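About Flendance

Flendance is a residential design and documentation practice. We prepare drawings, specifications and energy reports for detached houses, secondary dwellings and additions. The practice was established in 2000 by Orlando Zapata, a building designer who had previously worked in truss detailing, and it still operates under his registration.

Scope of work

Most commissions fall between 90 and 169 square metres of conditioned floor area. We accept larger projects where the site has an unusual constraint: steep fall, reactive clay, bushfire exposure or a heritage overlay. We do not take on multi-storey apartments or commercial fitouts.

A standard engagement has 4 stages. Stage 1 is measured survey and feasibility. Stage 2 is schematic design, issued at 1:100 with a preliminary cost plan. Stage 3 is design development, during which the structural engineer and energy assessor are engaged. Stage 4 is construction documentation at 1:50, with details at 1:10 or 1:5 as needed. Contract administration is quoted separately.

Design approach

Plans are organised on a 600 mm module, which suits common sheet sizes and stud spacings and keeps offcuts down. Living areas are oriented within 20 degrees of true north where the block permits. Eaves are sized from solar geometry for the actual latitude. Wet areas share a service wall in nearly all of our houses, and hot water runs are kept short.

We specify colour and finish late, after the envelope has been modelled. Clients sometimes find this frustrating. The window schedule has a greater effect on comfort than any later selection, and it is the item most often altered to meet a budget, so it is settled first.

House types

The Palomino is a single-storey, three-bedroom plan with a central courtyard, suited to lots at least 15 metres wide. The Juduver is a narrow-lot plan over two levels with the living room upstairs. Both are supplied as base documents and adapted to the site; neither is sold as an unmodified set.

Geseo is our in-house detail library. It holds 956 drawings covering junctions, flashings, thresholds, balustrades and joinery. Each sheet carries a revision number and a note of the last project on which it was built. Details that have caused a query on site are withdrawn until redrawn. The library was last audited in February.

Office and enquiries

The studio is open from 8.30 am to 5 pm. Meetings are by appointment, and a first consultation normally takes an hour. Please bring the certificate of title, any existing plans and a recent rates notice. If a soil report has been done - even an old one - bring that as well.

Fees for Stages 1 and 2 are fixed. Later stages are charged against an agreed schedule, and a copy is issued with every proposal.
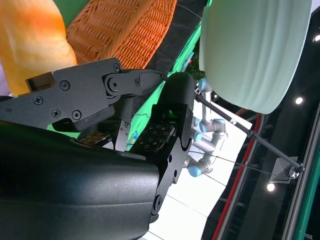 Variations requested after the construction set has been issued are charged at the hourly rate listed in that schedule. Amended sheets are clouded, dated and reissued to the builder and certifier together.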